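Shared office opens above old Lulano shop, with some work still to do

6/2/20

The second floor over the former Lulano shoe store has tenants again, or at least it has desks. Avach, the company that leased the space in March, says its shared office is open for business and that people can rent a place to work by the day or by the month.

The pitch is familiar. A desk costs 46 a day, and the company says the floor will hold 66 people once it is finished. It also says the upstairs will "bring life back" to the block, a promise this block has heard before. The last business to make it, a print shop called Brakarau, stayed for less than a year and left its sign behind.

To be fair, the rooms look better than they did. The old carpet is gone and there is wood flooring toward the back. New white partitions split up what used to be one long stockroom, and a stretch of red brick wall has been left bare, as seems to be required by law in any office that rents by the day. The chairs are the good kind, with mesh backs and headrests. The desks are plain and white with a hole for the cables. Someone has put out artificial flowers, which at least will not need watering if the tenants fail to show up.

Whether they will show up is the question. Avach says it has a list of 120 people who have asked about space. Asking is free, and the company would not say how many of them have signed anything. It would not say what it is paying for the floor either. The building's owner, Bermúdez Properties, answered a list of questions with one line saying it was "pleased with the partnership."

Parking did not come up in the announcement. The lot behind the building belongs to the bank, and the bank tows. The nearest free spaces are two blocks away and usually taken before lunch by people going to the clinic.

The stairs are another matter. The office is reached by a single flight with a black metal railing, and there is no elevator. Avach says it is "looking at options" for customers who cannot climb them. It gave no date.
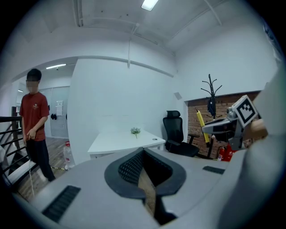

Space is the other sore point. The plan filed with the city lists 1651 square feet for the whole floor, including the hallway, the restrooms and a small kitchen. Divide that by 66 people and each one gets 25 square feet — enough for a desk and a chair, if the neighbor keeps his elbows in. The company says not everyone will come in at the same time. That may well be true, though it is an odd thing for a landlord to be counting on.

Monthly rates have not been posted. Avach says they will be available at the front desk, along with a list of rules for phone calls and shared use of the kitchen.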